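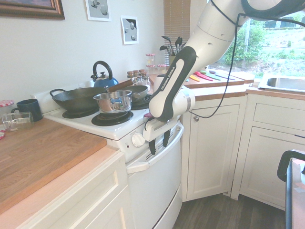

What do you do with four burners, a pile of pans and almost no counter? Most people here cook on two and park everything else on the other two, and the county's kitchen safety people would like them to stop.

News > Local > Home & Kitchen
3 min read

Prusham renters asked to clear the stovetop before they cook

June 10, 2018

PRUSHAM -- Small kitchens, old electric stoves, nowhere to put the kettle. That was the gist of a two-hour talk at the Enriquez Street hall, where tenants from the Mundix apartments turned up to hear how to get more use out of a kitchen you can cross in a step and a half.

The talk was led by Seidu Dankwa, a home economics teacher who has rented in the Mundix buildings for seven years. He has one of the same stoves. Coil burners, knobs on the front, oven underneath with the long handle everybody hangs a towel on.

"Take the towel off," Dankwa said. First thing out of his mouth, before hello.

His main point was storage. In a lot of the apartments the stovetop has turned into a shelf. Wok on one burner, saucepan on the next, a frying pan behind that with the handle pointing wherever it lands. Kettle in the back corner for good. Works fine until someone turns the wrong knob.

The fix he suggested costs nothing. One pan out, the one you use every day, and the rest go in the lower cabinets, nested, biggest on the bottom. Kettle can stay on the stove if you drink tea all day. If you don't, it goes too. He asked for a show of hands on who had something on every burner at home right now. Plenty of hands.

There was some pushback. A woman in the second row said her wok doesn't fit in the cabinet, she had tried it sideways and upside down, and the door won't close. Dankwa said hang it. She said the lease doesn't allow hooks. That went on for a while.

Mundix said in a short statement read out at the meeting that tenants can put up hooks in the kitchen if they fill the holes when they move out. Several people said this was news to them. The company manages 3,506 apartments in and near Prusham, most of them with the original kitchens, and said it would put the rule in writing by September.

On handles -- turn them in, toward the back or over the counter, never out over the floor. A long wooden handle can scorch if it sits above a hot coil so check where it ends up. Metal loop handles on a wok get hot, keep two dry cloths close by but not on the cooktop. Dankwa repeated the not on the cooktop part twice.

Wood counters got their own section. Butcher block is common in the older units and a lot of it is in rough shape next to the stove, where hot pans get set down in a hurry. Advice was a trivet, or a folded dish towel if you don't own one, and food-grade mineral oil when the wood starts to look pale and dry. Wipe it on, leave it overnight, wipe off the extra. No olive oil, it goes sticky and smells after a while.

Then jars. Nearly every one of these kitchens has a few empties sitting by the wall waiting for a purpose. Stand them upright with the lids on or get rid of them, Dankwa said, a jar lying on its side next to a stove is going to roll sooner or later. Mugs on a shelf or a rack, two on the counter at most. One man wanted to know if four was ok. It was not.

Promov, the hardware store on the corner, brought a box of screw-in hooks and cabinet risers and sold out of the risers before the break. More are on order. The hooks were a dollar each and there are still plenty left.

The last part of the talk was cleaning. Coils off only when the stove is cold and switched off, lift and pull, don't soak them. Drip pans can soak in hot water with baking soda. Wipe down the knobs too but don't spray cleaner straight at them, spray the cloth. For the oven door do the top edge and behind the handle, grease collects back there and its easy to miss.

A tenant from the third floor asked what to do about an indicator light that stays on after everything's been turned off. Dankwa said he wouldn't guess at it, call Mundix maintenance and don't use the stove till someone has looked. A couple of other people wrote that down.

The hall had 25 chairs out and had to bring in more from the back room. Dankwa plans to run it again in September, same place, with teh lower cabinets as the main subject. Anyone coming should measure theirs first -- inside width, and height with the shelf in. Bring the lid of your biggest pot if you can't be bothered measuring the pot.

Free, no sign-up. Handouts from this one are at the Promov counter while they last, one page, both sides, and there is a drawing of the nesting order on the back.

25 shares
7 comments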